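The sorting kit that goes to people's houses

Ngan-ling Tsang keeps the demo pieces in a shoebox. Bolts, a doll's shoe, a teabag, half a chess set. She tips it out on the bench in Boneck before I've got my coat off and says go on, pick one.

I pick the teabag. Squash it flat. She's seen worse.

Drulavora is the name of the kit, and also of the service, which gets confusing fast and the company knows it. The kit is a hand-held gripper you carry around your own home, squeezing the handle to open and close the fingers while a camera watches what they do. The service is what happens next: your recordings go up, get cleaned, get labeled, and come back as a trained routine for whatever small arm you have bolted to your counter. You show, the arm does. That is the pitch anyway, and it's a pitch a dozen outfits are making right now.

Plirard, the company behind it, doesn't build the gripper. It buys in hardware from several makers and sells the package around it. Subscribers get a case with foam inserts, a charger, a booklet, a tray, a login. Rent for three months or keep it for good. I had one for 30 days in November and used it most evenings, some of them grudgingly.

First night was setup. The booklet is good, short, with drawings. The app is less good. It wanted the room scanned twice and then forgot I'd done it. Pairing took 7 tries, and on the last one I had done nothing different that I could tell. Peter Procházka, who runs support from the Oravec office, told me pairing is the complaint he hears most and that a fix is in testing. He said it in the voice of a man who has said it before.

After that it got better. Quickly, too.

You choose a task from a menu or write your own in plain words. "Put the spoons in the drawer." "Clear small things off the tray." Then you do it, over and over, with the gripper in place of your hand. The app asks for 200 repeats of a new task before it will train anything. Sounds like a lot. It is a lot! But a spoon goes fast, and I got through a set of spoons in one long radio play with a break for toast. 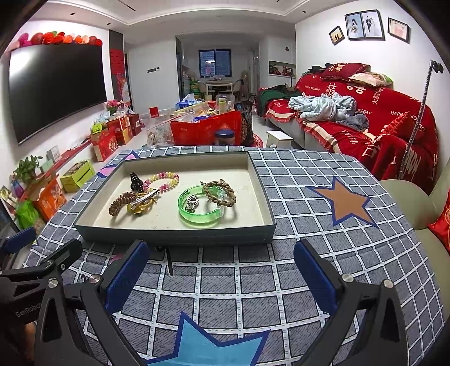 Small personal stuff is where Drulavora wants to stand out. Most home kits teach cups and blocks, big friendly shapes, and then fall apart when you ask for the clutter people really have on a side table. Plirard's jewelry and hair accessory set is the one Tsang is proudest of, and it's the one I'd send a skeptic to first. Look at what's in the tray: a claw clip, a coiled hair tie, a beaded bracelet, and a braided cord bracelet lying right on top of a green bangle. That overlap is the whole difficulty. Two blue-padded fingers have to take the cord and leave the bangle, and a bangle is hard and smooth and slides the moment you nudge it. A claw clip wants to be held across the spine. A coil squashes. No two of them want the same grip and you find that out in your own wrist within minutes.

And it's fun, in a fiddly way. Like one of those arcade claw machines, except you're the claw and you mostly win.

The padding helps. I'd expected to scratch things and didn't. The handle less so — it's fine for a quarter of an hour and then the base of your thumb starts to complain. My hands are small. A taller friend with big mitts had no trouble at all and asked to keep going. There's a strap for the wrist, sold seperately, and it should be in the box.

Weight is ok. Balance is a bit forward. You get used to looking at the fingertips instead of at your hand, and then for an hour after you put it down you reach for your tea slightly wrong.

So does the training work? Mixed, leaning good.

Spoons came back excellent. My loaner arm put them away without fuss, handles all one way, and I watched it like television. The tray routine came back decent. Clips, yes. The bracelet with beads, yes, if it wasn't bunched up. Anything lying on top of anything else was a coin toss until I did a second round of recordings with the pieces deliberately heaped, and then it improved, though it still lifted two at once more often than I'd like. Thin chains it simply can't do. I gave it a necklace and it stroked it.

Tsang didn't argue with any of this when I brought her the results. Chains are on the wall, she said, meaning an actual wall in the Boneck workshop with index cards on it, one for every thing customers ask for that the service can't teach yet. Chains. Wet soap. Playing cards off a glass table. Socks had a card for a long time and it came down this year, there was cake.

What I liked most is how unfussy it is about rooms. Older kits I've tried wanted a bare table and flat light, more or less a photo studio, and who has that. Drulavora wants your place with your stuff in it. Patterned cloth, things on the sofa, a window behind you, fine. The booklet even tells you not to tidy up first. Procházka says the worst recordings they get are from people who cleared the table before starting, and the arm then panics (his word) at the first magazine.

Privacy. You are filming your home, there's no way around it, and anyone buying this should think about it properly before the case is even open. Faces get blurred before upload. Screens and papers get blurred if the app spots them, and it missed an envelope of mine with the address side up. There's a review step where you can cut a clip or bin it, and I'd use it every single time. Deleting the lot takes one button and a confirming email. I tried that as well. It went, and the email came within the hour.

Sharing is off unless you turn it on. Turn it on and your recordings go into the common pool, and your monthly fee drops. How much it drops depends on what you record, and the page explaining that is a mess. I read it three times. Ask support to put your number in writing.

Now the gripes, quick. Battery runs down faster than the little icon admits. The trigger squeaked by week two, a drop of oil sorted it. No left-handed menu layout. The case is handsome but the foam sheds. Training takes overnight and sometimes a night and a half, with a progress bar that sits still so long you think its crashed. And the ready-made tasks lean heavy on kitchens, which is dull if your mess lives elsewhere.

Who is it for? If you already own a small arm and you've got bored of it dropping the same cup, get the rental. Three months is plenty to find out. If you don't own an arm, you're looking at buying two things, and the second one costs a good deal more than the first. Wait for the bundle that Plirard keeps hinting at. Tsang wouldn't give me a date. She wouldn't give me a price either, I asked both twice.

Small workshops might be the better fit, frankly. A bead seller, a repair bench, a place that packs little parcels all day with the same five fiddly items. One evening of squeezing and you'd have something useful by the next afternoon. Procházka says those inquiries are up and that the Oravec team has started running a setup call for them, an hour on video, included in the fee. I sat in on one. It ran over, mostly on pairing.

My own kit went back in its case on the last night with the foam crumbs and the oil stain. The spoon routine stayed on the arm. I've asked Boneck to put me down for another month when the chain card comes off the wall, and Tsang has written my name on the back of it in pencil.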